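How Robots Practice in a Pretend Room
3 comments | 27 shares

By Valdis Lapiņa

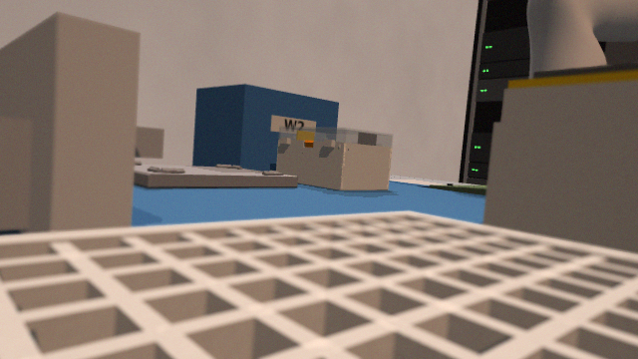 Before a robot arm is trusted with real parts on a real bench, it can spend a long time working at a bench that exists only inside a computer. Researchers call this pretend place a simulation. It works a bit like a video game. The computer keeps track of where every box, tray and tool is, and it works out what should happen when one thing touches another. Then it draws a picture of it all.

The team at Stalley, a robot research lab, has spent the past year finding out how much a robot can learn this way. They wanted to answer one question: if a robot practices only in a simulation, will it do the job well in the real world?

What the robot has to learn

The job is sorting small parts. The robot must find a part on the bench, pick it up, and put it into the correct square of a tray. The tray has rows of small open squares with thin walls between them. If the arm is a little too far to one side, the part will land on top of a wall and tip over.

You could do this job easily. Your eyes tell you where the part is, your fingers tell you when you have hold of it, and your brain fixes small mistakes before you notice them. A robot has to learn each of these things.

There is also a lot to look at on a busy bench. Big blocks and boxes can hide smaller things behind them. Shadows can make one blue surface look like two different blues. A see-through lid is hard as well, because the robot sees what is under the lid and what is behind it at the same time.

Why not practice for real?

Real practice is slow. Each try with a real arm takes time, and somebody has to put the parts back afterward. Sometimes a part gets dropped or a tray gets bent. If the arm bumps into something hard, it may need to be repaired.

In a simulation, the computer can put everything back in an instant. It can also run many copies of the same bench at once, so that one copy is finishing while another is just starting. The Stalley team gave their robot 2,720 practice tries in the simulation. No real trays were used for any of them.

The trouble with pretend rooms

A simulated room is never exactly the same as a real one. The light may be too even. The walls may be too clean. A box may slide across the table a little too easily. Researchers call this difference the "reality gap."

Here is a way to think about it. Suppose you learned to catch using only a yellow ball, in one yard, at noon. Then somebody throws you a red ball in a gym. You might still catch it, but you might also look for something yellow. A robot can make that kind of mistake. It may learn that parts are always a certain shade of beige, and then miss one that is a bit darker.

Changing things on purpose

The team used a method with a long name: domain randomization. "Domain" here means the place where the robot works. "Randomization" means changing things by chance, the way rolling dice does.

Before each try, the computer changed the room a little. It might move a box to a new spot, turn a case so that a corner faced the front, or make the shadows darker. It might paint the bench a different color or shift the point of view so that the tray looked very close and the shelves looked far away. Some changes were so small that a person would have trouble finding them.

The robot could not depend on the color of the bench, because the color kept changing. It had to use things that stayed the same, such as the shape of the part and the way the walls of the tray crossed each other.

How the test was done

A test has to be fair. To make it fair, the researchers trained two versions of the robot's program. The first version practiced in a room that always looked the same. The second version practiced in the room that kept changing. Both had the same number of tries, and both were given the same job.

Then each program was loaded into a real arm. The arm was given 17 parts to sort, one at a time. The parts were laid out in the same places for both programs, and the lights in the lab were left as they were.

The program from the unchanging room put 6 of the 17 parts into the correct squares. The program from the changing room got 15 of them right.

What about the two it missed?

Researchers learn a lot from mistakes, so they looked closely at those. One part was lying almost completely behind a larger box, and the robot did not find it. The other was picked up correctly but let go a little too early. It came down on a wall of the tray.

The second mistake has to do with touch. The pretend parts were slightly less slippery than the real ones. The team has now started changing slipperiness by chance too, along with the colors and shadows. They plan to run the test again in February.

Does this mean robots don't need real practice?

Not yet. Seventeen parts is a small test, and it was only one kind of job. A robot that can fill a tray may still be no good at folding a towel or closing a zipper. Soft things are hard to simulate, because cloth can bend in so many ways.

Most researchers expect to use both kinds of practice. The robot would do most of its learning in the simulation and then have a short time on the real bench to get used to it.

Words to know

Simulation: a pretend version of a place or thing, run by a computer.
Render: to make a picture from the information in a computer.
Reality gap: the difference between a simulation and the real world.
Domain randomization: changing a simulation by chance so that a robot learns to handle differences.

Try it yourself

Put an egg carton on a table with 12 dried beans beside it. Close one eye and drop one bean into each cup. Now move the carton, turn it, and switch off one of the lights. Do it again. Write down how many beans you got in each time, and ask a friend to try it too.

Related
How Does a Robot Know Where Its Hand Is?
Rowlands Bridge: Checking for Cracks With a Drone
Meet Zestetti, the Robot That Waters Tomatoes
What Is an Algorithm?
The Initz Puzzle Page: Mazes for Machines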